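Subject: Re: [pestedport-residents] Textile bank scheme, reply wanted by end of June

On the textile bank thread, someone wrote:

> Ralel have offered to put four collection banks in Pestedport
> at no cost to the town. They say they will divert 4000 kilos
> of clothing a year from the tip, and that 74 per cent of what
> they collect is "given a second life". All they need from us
> is the use of the car park corner by the library and a letter
> of support. I can't see a downside. Unless anyone objects I
> suggest we say yes and get on with it.

I don't exactly object, but I would like a few answers before my name goes on a letter of support.

First, the 74 per cent. What does "given a second life" mean? If a jumper is worn by someone else, fine. If it is shredded for mattress stuffing, that is a second life of a sort, though a short one. If it is baled up, sold by weight and shipped abroad, then Ralel have no idea what became of it and neither have we. I read the leaflet twice and the phrase isn't explained. The other 26 per cent isn't mentioned at all.

Second, the 4000 kilos. Diverted from the tip compared with what? Most people I know already take decent clothes to the hospice shop or pass them on to family. If the banks are handier than the shop, they will fill up with things that were never going to the tip in the first place, and the shop will lose the good stuff. A shirt in good nick is worth a few pounds on their rail. In a bank it is worth pennies, and the pennies go to Ralel. 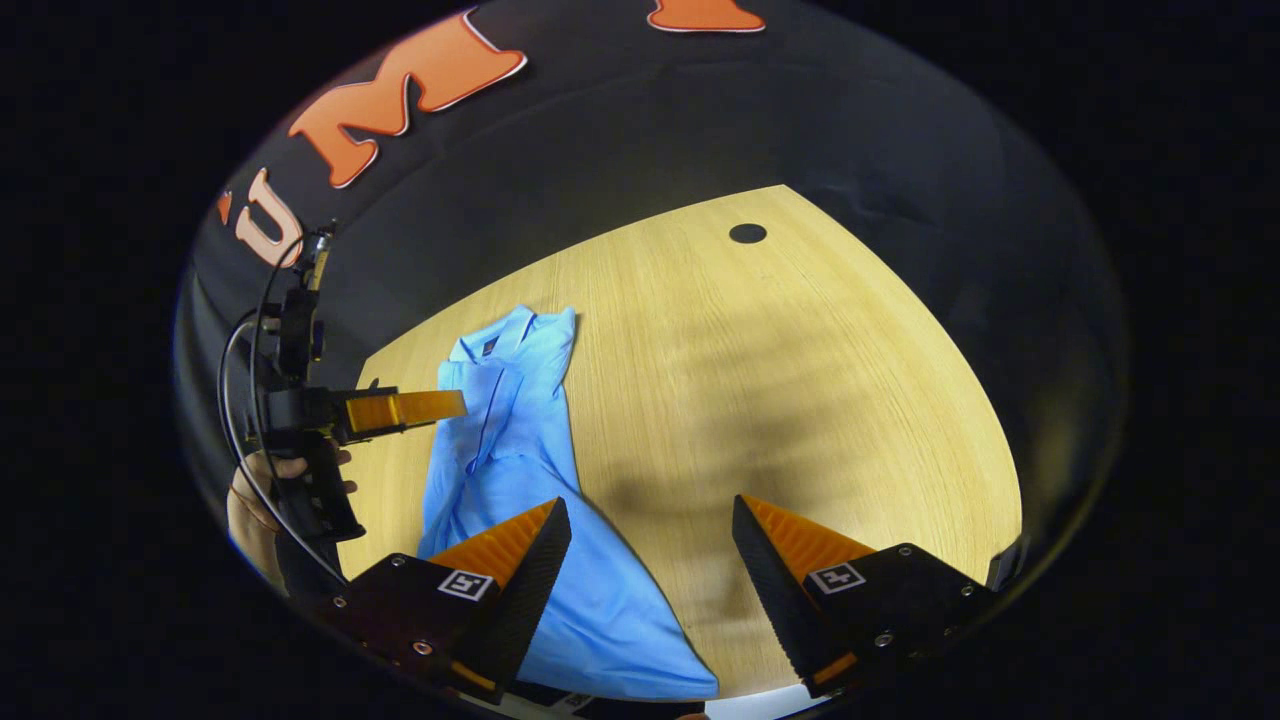 Third, who empties them? Quansah had a bank on the same corner some years back, and it spent most of one winter with bags piled up against it, soaked through and torn open. We rang the number on the side and got a recorded message. It was the council that cleared it up in the end, so "at no cost to the town" needs to be in writing, with a named contact and a limit on how long a full bank can be left.

I'm also wary of the sweetener. The covering note says there will be a payment of 500 pounds a year to "local good causes", but it doesn't say which ones or who chooses, and there is a line further down about it depending on "quality of material received". I take that to mean they can pay us 50 pounds and say the clothes were poor.

Someone will say Tetico's bank at the retail park works perfectly well. Perhaps it does. It is also inside a fenced yard that is locked at night, and ours would be next to a bus stop.

Could whoever is dealing with Ralel ask them for:

- a breakdown of the 74 per cent
- the collection schedule, and what happens if they miss one
- the payment terms in full
- the name of another town using the scheme that we can ring up

If the answers are good I'll sign. I'd also like someone to ask the hospice shop what they think, as they don't seem to have been told.

The leaflet is on the library noticeboard if you haven't seen it. Page two is the one to read.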